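Quick one, kettle's on. Third week of the arm at Drornbridge and the bench is all bowls and cups again. Kevin Dunne used to pack mixed sets by hand, 200 a shift. Now he sits beside the thing and writes down what it does.

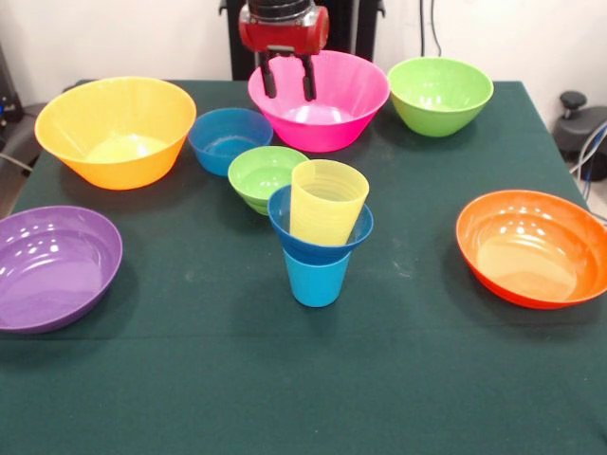

Nallen Notes, no. 436

Fingers open over the pink bowl there, cups already stacked in the middle. Kevin says his wrists are grand now but he's bored stiff. Fair enough. Rónán Phelan loves it, mind — he's learning to write the routines and got moved up a grade for it. Kevin wasn't asked. That bothers me more then the arm does. 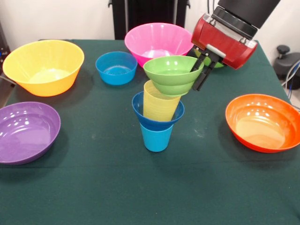 Photo: R. Phelan / Mulcahy

Green bowl, right over the yellow cup. I stood watching that with a cold tea like it was the match. Breaks are set by the machine now too, 20 minutes when it stops for checks. Used to be you went when you were tierd. Meeting about the rota in November. Will post after, if there's anything to post.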